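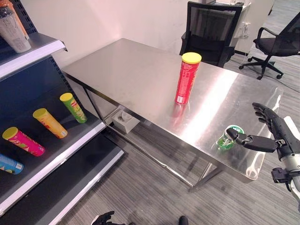 Current setup, chip cans and the steel table

Budgeting for a second hand set - what am I forgetting?

Posted by Lachlan Harawira, Jul 10, 2020

Trying to get a purchase request in before the October cutoff. We do shelf restocking tests, cans from table to shelf, two arms with multi-finger hands. Want spares or a full second pair. Sikder quoted me the hands but the quote is hands only, no cables, no mounting plates, nothing. Steronent quote has everything in but lead time is awful. Also wondering if I should just get simple two-finger grippers for the cans and keep the nice hands for smaller stuff. Total I can ask for is capped and I only get one shot at it this year. What do people put in besides the hardware itself?

Wenche Ljungberg

Consumables!! Fingertip pads go first. We went thru 50 in our first year and I had budgeted zero. They were 4 dollars each so not a disaster, but the paperwork to get them approved afterwards was. Then shipping and import fees, get those in writing. Ask Sikder what the mounting plate costs seperately, ours was 344 with the bolts and it wasn't on the first quote either.

On the grippers - for chip cans only, yes, two-finger is fine if the opening is wide enough. Check max opening against the can diameter before you order, plenty of the cheap ones stop short. Cans lying on their sides on a shelf are harder, you need room for the fingers between them. I'd want to try one on loan first. Gistau used to do 89 a week for a loaner, no idea if they still do.

Also the table. Polished steel gave our depth camera fits, we ended up putting a matte mat on ours. Cheap line item, stick it in now.

Vidar Engebretsen

just buy the Steronent, waiting is annoying but one vendor to yell at

Solveig Granström

Agree with Wenche mostly. Would add a repair line. Ask both vendors what happens when one finger dies - do you swap the finger or ship the whole hand back? We had to ship it back and lost the whole season. If it's ship-back then get one spare hand, same side as the one you use most, before you think about a full second pair. And get the quote valid thru October in writing, ours expired while it sat on somebody's desk.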